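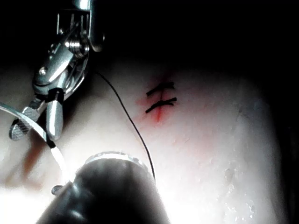 Progress report: upkeep of the suturing cell
Prava instrument group, for the Rorkow equipment fund
18 March 2024

What the money went on

You asked for a short report this time, after the last one ran to 21 pages, 12 of them an appendix on screws. The screws are in good health and will not be mentioned again until the next section.

February was meant to be a month of stitching. It became a month of cables. The left instrument had developed a lag at the wrist: we would command a small turn and it would think the matter over before obliging. We replaced the drive cables, reset the tension at the pulleys and ran the joint through its full range with no load, then with thread. The lag is gone. The right instrument was given the same treatment as a precaution and came back with a stiff pivot it hadn't had before, so that was stripped, cleaned and put together a second time.

Calibration between the two arms is now done from the Kadrić jig, clamped to the table before the pad goes down. It replaces the old method, which relied on a steel ruler and a good deal of optimism. After each cable change we home both arms, touch off on the jig and save the offsets under a new name in Enum, our logging program. Saving them under the old name cost us four days in February. The program did exactly what it was told.

Setup for stitching runs

The check we trust most is still a needle and thread on a skin pad with a red-stained cut in it. Jaws that are slightly out of line will hold a needle well enough in midair, then let it roll the moment it meets the pad. We tie the knot, keep the loop tall enough to stay clear of the wrists, and bring the jaws of both instruments in close to the needle. If the tips meet where the software says they meet, the cell is fit for use.
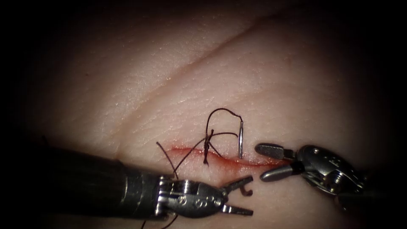 How often will the cables need replacing from now on?

We plan on every nine weeks, with a tension check between changes. The previous plan was to wait until something felt odd, and something reliably did.

Still open

The instrument covers need new seals, and the supplier has been promising them with great warmth. We have 4 spare cable sets on the shelf, which covers the next two changes for both arms. The remaining budget line for repairs should stay where it is, please, even though it looks unspent. It has looked that way before.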